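Workshop Tips: Showing a Robot a Task by Hand

Filed under Floors, Mats and Textiles
Last updated April 7, 2018

These tips cover demonstrations done with a pair of hand-held grippers, plus a few for driving the arms remotely. They come from the bench notes kept by Lieven Coppens while teaching the Bonau arms to handle household goods. Most apply to any two-handed setup.

Before you start

Do the task three times with bare hands first. Watch where your thumbs go. If you use a third finger to smooth or tuck something, find another way to do it, as the gripper has two fingers and no more.

Write the start and end of the task on a card. "Mat flat, near edge square to the wall" is a good end state. "Mat looks tidy" is not.

Wipe the fingertips with a dry cloth. Rubber pads pick up lint from towels and start to slip on smooth plastic.

Check the marker cubes. A scratched or greasy face gets lost under ceiling lights. Matte paper works better than glossy. Reprint a face as soon as a corner lifts.

Cables

Run the cable down the forearm and leave slack at the elbow. Tape at the wrist pulls on every turn.

Step over cables the same way each time. If one wraps around an ankle, stop the take and start over.

Handling soft and floppy things

Grip mats at the corners, about a finger's width in. Closer to the edge and thin rubber folds over on itself.

Move both hands at the same speed. One hand leading puts a diagonal crease in cloth and makes a heavy mat walk sideways.

Lower the far edge first, then the near edge. Open both grippers fully before lifting away.

For bath towels, shake once and wait for the swing to stop. The Clenedico trials had 127 towel takes, and 18 were thrown out for moving on too early.

Do not use your foot to hold a mat in place unless the robot has something that can do the same job.

Working on the floor

Get down before the take begins and settle your knees. Shuffling in the middle of a take shakes a head camera badly.

Keep both cubes in view of the camera. Bring the elbows out a little if your sleeves cover them.

Polished stone throws glare. Close a blind or move over a tile or two until the bright patch is off the work. 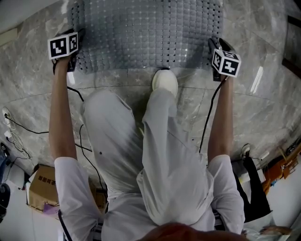

Both grippers at the near corners of a perforated mat, marker cubes on top.

Driving by remote

Set the speed low and leave it there. Pluketti handsets come up at full speed, so turn the dial down before you enable the arms.

Keep the handset level when changing hands. On the Zakaria rig a tilt reads as a wrist turn.

Rest after 2000 seconds of driving, sooner if your takes get longer.

Saving takes

Name the file before you put the grippers down. Mark bad takes right away and give a word of explanation: slip, cable, glare.

Keep a few takes where the object starts crooked and you straighten it. The May set was nearly all perfect starts, and the arms had trouble with anything set down at an angle.

Store grippers with the fingers open. Closed pads take a set overnight.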